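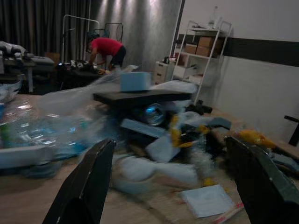
Clear the Table Before You Open the Next Box

Most shared workrooms have a rule about sweeping the floor. Very few have a rule about packing material, and I think it is the more useful of the two.

I have used the shared workroom in Inddale for 2 years. The floor is fine. What slows people down is the plastic wrap and foam that stay on the tables after something has been unpacked. A sheet of clear wrap weighs almost nothing and takes up half a table. Small parts slide under it. Foam pieces get pushed into a pile with tools, and the pile gets moved from one end of the table to the other until someone needs the space badly enough to sort it.

Last August I lost a set of screws that came with a Kullard shelf bracket. They were in a small bag, the bag was inside a fold of wrap, and the wrap went out with the trash. The replacement set took longer to arrive than the bracket had. I have also watched a person spend most of an evening looking for a cable that was under a box lid the whole time.

The usual defense is that packing material should be kept in case the item has to go back. That is a fair point for a day or two. Tisadis, where the workroom buys most of its supplies, does ask for the original box on returns. But the box and its foam can go on a shelf with a date written on the side. They don't need to sit on the table where the work is done.

The other defense is that people are busy, and an evening in the workroom is short. I understand that. I come in after work myself, and I would like to start on the thing I came to do. Still, flattening a box and folding up a sheet of plastic takes less time than working around them all night.

My proposal is simple. Unpack one item at a time. Put the loose parts in a tray before touching the wrapping. Shake out the plastic, fold it, and put it in the bin by the door. Foam that fits a particular item stays with that item's box. All other foam goes in a bag, and the Bogdan packing shop on the corner will take clean pieces for reuse.

The workroom spent $700 on a new table last year because members said there was not enough space. I voted for it. I would now vote against another one until we have tried using the tables we have. The rule could go up on the wall next to the one about sweeping.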